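Subject: Re: [hands-list] Wrist camera placement, and is the Borketti hand worth the trouble

On the list, someone at Kellard wrote:

> We are choosing between the Borketti hand and the Sitompul two-jaw
> gripper for cloth work, mostly towels and light blankets. We would
> like to hear from anyone who has run both on the same arm with a
> camera at the wrist. Main questions:
>
> 1. Does the hand block its own view?
> 2. Do you run it with a sleeve or bare?
> 3. Is the control loop fast enough to stop on contact, or do you
> pinch blind and check afterward?
>
> We have budget for one or the other and have to order in December.

We have had both at Illorthorpe since the spring, so I will take these in order. Everything below is from our own bench notes. Your cloth and your lighting will be different, so treat the numbers as a starting point.

1. Yes, it blocks its own view, and more than we expected. With the camera on the stock Borketti bracket, the body of the hand takes up most of the top of the picture once you reach down into a fold. It is also too close to be in focus. You get good detail on the cloth off to the side and very little at the fingertip, which is where you want it.
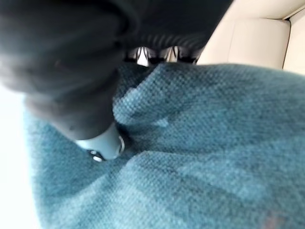

We tried tilting the bracket and got some of the view back, but then we lost the far side of the fold. In the end we went to two cameras and stopped asking one of them to do everything. The close camera is for cloth texture and for finding the ridge of a fold. The second one looks at the fingers from behind. If you only have room for one, I would pick the view from behind and let the joint readings tell you the rest.

The Sitompul is easier here. It is narrow and you can see past it on both sides. The picture is better with no work at all. It does worse on the cloth itself, see further down.

2. We run with a sleeve. The joints have edges and pins, and terry loops will catch on them sooner or later. Before we added the sleeve we had 13 snags in 245 grasps on terry towels. None of them damaged the hand, but each one meant stopping the run and picking thread out of a joint. After the sleeve we had far fewer, and the ones we still get are all on the finger joints, below the hem, where the sleeve does not reach.

Use a ribbed knit and not something smooth. Smooth fabric creeps down over the fingers as the wrist turns. Ribbed knit stays put for most of a shift. Check the hem before each run with the fingers straight and the hand hanging relaxed. If the hem has come down on one side, the outside finger is the one that gets covered first, and then your finger tracking drops it and reports a hand with three fingers.

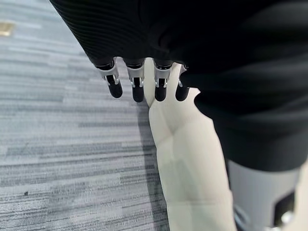 Hand at rest with the sleeve on, fingers straight, wrist camera view.

Black sleeve on a black hand does make the tracking harder. We got around it by tracking the metal joints and ignoring the tips. The joints are bright and the tips are not, so the threshold is simple. It fails if you have a strong light straight overhead, and we moved ours to the side for that reason. A gray or tan sleeve would probably be better. We have not tried one yet.

3. Stop on contact works if you keep the approach slow. Our controller sees the change in finger current and stops 27 ms later. At our normal approach speed that is fine for a blanket folded over a few times. On a single layer lying on a hard table it is late, and the tip presses into the table before it stops. We put a foam pad under the cloth for single layers and left the controller alone.

We tried a faster loop for a couple of weeks. It gave us false stops every time the cloth moved against a finger, so we went back.

On the direct comparison: we ran 20 pickups with each, same arm, same towel, crumpled by hand between tries. The Borketti was better at taking one fold and leaving the one beside it alone. The Sitompul was quicker per pickup but often came up with two layers. If your next step is folding, two layers is a problem. If you are only moving towels from one bin to another it does not matter, and I would save the money.

One more thing on the bracket. The screws on the stock camera mount work loose — put thread locker on them the first day. Our camera had shifted a few degrees before we noticed, and we had to throw out the calibration and a good part of that week's data.

I can send the drawing for our second camera mount to anyone who wants it. It is for the older Borketti wrist plate, so check your hole spacing first. I would also like to hear from anyone who has run the hand on fleece, which is next for us.

Illorthorpe bench group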